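Glass tray and soft bits: my bedroom check before the move, with comments

I do this one before anything breakable gets boxed up, and this time it's the big gold glass tray, which has been sitting on the bed with the sponges and foam while I make my mind up. Ticks, crosses and grumbles are all mine.
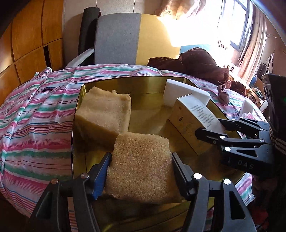 Glass on a mattress makes me nervous just reading about it, came the first comment after I put the last list up, and could I please add a line on where the tray goes when somebody wants to sit down?

Fair point, and it's now item 3. I've also moved a few other things round after the comments on the kitchen list, so if you printed the old one, bin it and use this.

How I mark it: OK means leave it alone. DO means it needs doing before the boxes are closed. ASK means I don't know and I'm going to find out. I give myself 30 minutes for the room and I always go over.

PART ONE – THE TRAY

1. Rim, all the way round
OK
Run a finger along the outside of the rim, slowly, and wear a thin glove if you've any sense (I never remember). You're feeling for a rough spot or a place where the edge lifts. The rim on mine is thin and dark, and a chip in dark edging is much easier to feel than to see. I started at a corner and went round twice, as I lost my place the first time when the kettle clicked off. Nothing to report.

2. Corners
OK
Rounded ones do better in a box than square ones, in my experience, but I still check each of them against the light from the window. Tilt the tray and look for a little star or a hairline running inwards. If you find one, don't pack it for use. Wrap it, tape it, write BROKEN on it in capitals and keep it away from the good things.

3. Where it's resting
DO
So, the mattress question! I like a bed for laying out breakables, and I'll stick up for it. A soft surface is kinder to glass than the floor, you don't have to crouch, and everything's at hand. But a mattress tips as soon as anyone puts a knee on it. My rules are now:
– tray in from the edge, never near the drop
– nobody sits on the bed while glass is on it, me included
– if you need the bed, the tray goes on the chest of drawers first, and whatever's on it comes off before you lift
That last bit matters most. I once carried a loaded tray down the passage at Ondilmont and spent the whole trip watching a box slide towards me.

4. Sheet flat underneath
DO
Mine's wrinkled down one side, the stripy sheet, and I'd marked this OK before I looked properly. A fold under the glass means it isn't sitting level and it'll rock when you press on it. Pull the sheet tight, or put a folded towel down and work on that. I've been told a big bath towel is better than two hand towels, and having tried both I agree.

5. Surface
ASK
It's a mirror-type finish in a gold tint, so it shows every fingerprint and you can't always tell a mark from a reflection. Move the thing that's being reflected and see if the mark goes with it. There's one spot I'm not sure of. I've no idea whether the gold is on the front or the back of the glass and I don't want to find out with a scourer. Until I hear back from the shop (Pietrzak, in the arcade), it's a dry soft cloth only.

6. Weight test
OK
Lift one end by the width of a finger, put it down again. If it creaks or flexes, get help carrying it. Mine doesn't do either, but it's a large thing and awkward with it, so I'm calling it a two-person lift on stairs and that's that.

PART TWO – SPONGES AND FOAM

7. Sponges clean and gritless
DO
People laugh at me for inspecting a sponge. A coarse one with lots of holes picks up grit, though, and then you press it against mirror glass for the length of a van ride, and guess what you've got at the other end. Squeeze it over a sheet of white paper. Tap it. See what drops out. If there's anything you can feel between finger and thumb, it's for the sink or the garage and it goes nowhere near the tray.

8. Sponges bone dry
DO
Dry means dry in the middle. Squeeze it hard in a piece of kitchen roll, and if the paper changes colour it isn't ready. I leave mine on the airer overnight. A damp sponge in a closed box makes everything smell like a swimming bag, and it'll turn cardboard to mush.

9. Sponge edges
OK
A bit ragged is fine for packing. What I don't want is crumbs. The larger of my tan ones has an edge that's seen life, so I rubbed it with my thumb and watched. If yours sheds, trim it with kitchen scissors over the bin.

10. Sizes that suit the gap
DO
Use the small one for the small gap! I know how that sounds. But last time I forced the thick block into a corner where it had no business being, and the side of the box bowed out so much that nothing would stack against it. A sponge should be squeezed slightly and no more. If you're leaning on the lid, take something out.

11. White foam block
ASK
Mine has a sloped top, a wedge sort of shape, and I can't decide whether to cut it square. A wedge is handy under something that leans. It's hopeless under something flat. For now it's staying as it is, and I'll see what the box looks like once the tray's in. Whichever way you go, cut foam outdoors if you can, as the white bits cling to everything and you'll be finding them in your socks come June.

PART THREE – THE SMALL BOX

12. Upright or lying down, pick one
DO
A box leaning on a bit of foam isn't packed, it's resting. I'm as guilty as anybody. Lean a box while you're sorting by all means, but before you lift the tray it wants to be flat or off altogether.

13. Label side out
OK
Keep the printed label where you can get at it. If you've thrown away the leaflet, that label might be the only thing that tells you what's what, and the print on these is always minute. I copy it onto a sticky note in fat felt-tip and stick it on the lid. (Don't write on the label itself. I did that with the lamp, and it's now unreadable twice over.)

14. Box strength
DO
Press the middle of each face with your thumb. Springs back, good. Stays dented, use it for socks. And please don't put a small cardboard box on top of a mirror tray inside a bigger box with nothing between them, however light it is. Cardboard corners scuff. Foam or a folded pillowcase in between and you can stop worrying.

PART FOUR – THE ROOM

15. Small bits picked up
DO
The little plastic oddments and the tissue. They migrate under the tray, and then you set the glass down on one and hear that noise. I sweep my hand over the sheet all the way round before I put anything breakable back. Anything I can't identify goes in a mug on the windowsill until it can be claimed.

16. Blankets
OK
I keep one bunched up at the back of the bed while I'm sorting, the dark brown one this time. It's doing nothing clever there, but it's the first thing I'll want once the tray is ready to wrap. Shake it out at the window first. Same reason as the sponges – grit.

17. Straps, leads and handles
DO
Nothing trailing over the side of the bed where a foot can catch it. I go round with my hand at mattress height and tuck things back. Catch a strap with your ankle and whatever's on the other end comes too.

18. Floor by the bed
DO
Shoes. It's always shoes. You need a clear walk from the bed to the door, and you need the door propped so it can't swing back on you while your hands are full. I use a bag of rice.

19. Van space
ASK
Pratolard are doing the van, and their sheet wants flat glass standing on its long edge, never lying down. I'd always laid mine flat, so that was news to me. I've written back to ask if it applies to a tray with a rim as well. I've also put 3,000 on the form for the contents of the room, and I'd like to know if the glass has to be listed separately.

RESULTS

Not ready. There are 4 jobs I want finished before anything goes in a box: sheet flat, sponges dry, small box laid down, floor clear. The rest can happen as I pack.

COMMENTS SINCE I PUT THIS UP

Would bubble wrap not do the same job as the sponges?
It would, and I use it on the outside. I just like something with a bit of body in the corners, and I've got the sponges already. If you're buying specially, buy the wrap.

I packed my mirror tray in a Kotis box with newspaper and the print came off on it.
Oh no! Plain paper next to the glass every time, and newspaper only as filling round the outside. I'd try a barely damp cloth on one corner before you do the lot.

Why not wrap it where it is, on the bed?
I do, once the sheet's flat. Lay the blanket down first, tray on the blanket, sponges at the corners, then fold the long sides over. Tape the blanket to itself and never to the glass. I got that wrong with a picture frame and was picking at it with a fingernail until 10 at night.

Does the tray go in the bedroom box or the kitchen box?
Bedroom. It lives on the dressing table the rest of the year and only comes out for nibbles at Christmas. Write FRAGILE on the side as well as the top, as the top's no use once there's another box sitting on it.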